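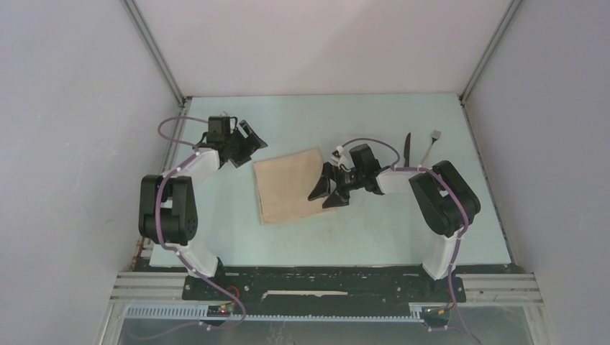

Fig. 1. Folded tan cloth on the work surface.

Does Linen Really Save Water? A Second Look at a Popular Claim
Ritu Singhal, Textiles and Society project report, 9/10/24

Store tags love to say that linen is the green choice. I started this project ready to agree and ended it less sure. The claim I looked at comes from Suton, a home goods shop in Lultdale, whose tags say a linen tea towel "needs almost no water." No source is given. I wrote to the shop twice and got a leaflet back.

The leaflet talks only about growing flax. Flax can often get by on rain, so fair enough. But a towel is also retted, spun, bleached, dyed, shipped and then washed for years -- and the leaflet skips all of that.

Survey
I handed out 200 forms at the Likerero street market and in the Joshi building on campus. The form asked how people wash kitchen cloths and how long they keep them. I got 13 back from the market, which is a poor showing, and the campus ones were mostly from students who don't own a tea towel. I would not lean on any of it.

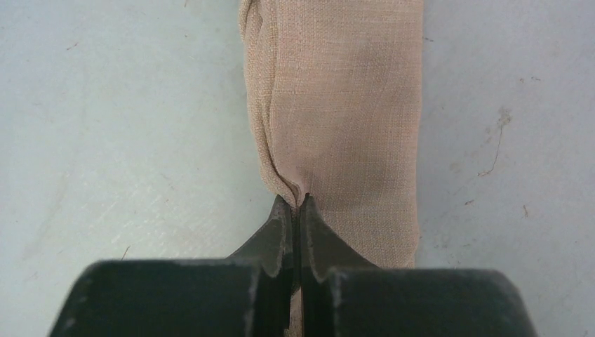 Fig. 2. Beige linen-like fabric with a crosshatched weave. The left edge is folded over in layers.

Washing
The better numbers came from a wash diary kept by my building's laundry room. It lists 1063 loads up to December, and 908 of them were run on warm or hot. Cold washing is what the care labels ask for. So even if the cloth starts out ahead, its owners may be giving some of that back.

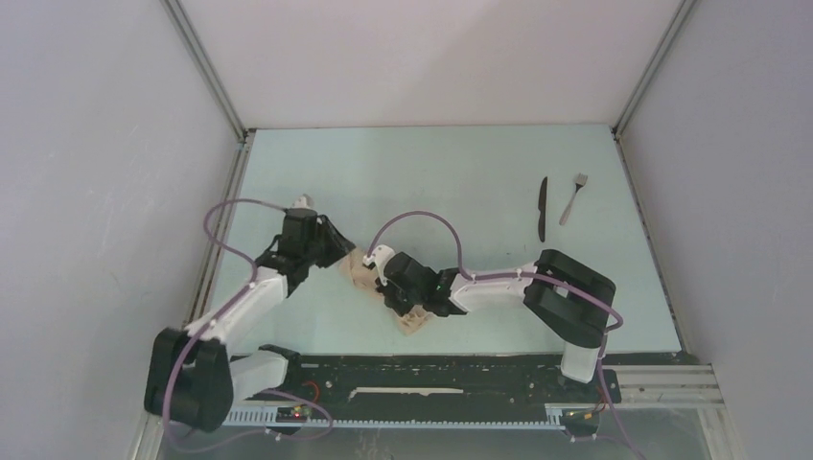 The diary has its own problems. People wrote down the setting themselves, and it doesn't say what was in each load, so I can't pull the linen out from the cotton. It does tell us about heat, but heat is energy and the tag was about water. I mixed these two up in my first draft and my grade showed it.

What I would want next is the water used at the bleaching stage, from a mill willing to share it. Until then I'd read "almost no water" as a line about a field in a wet country.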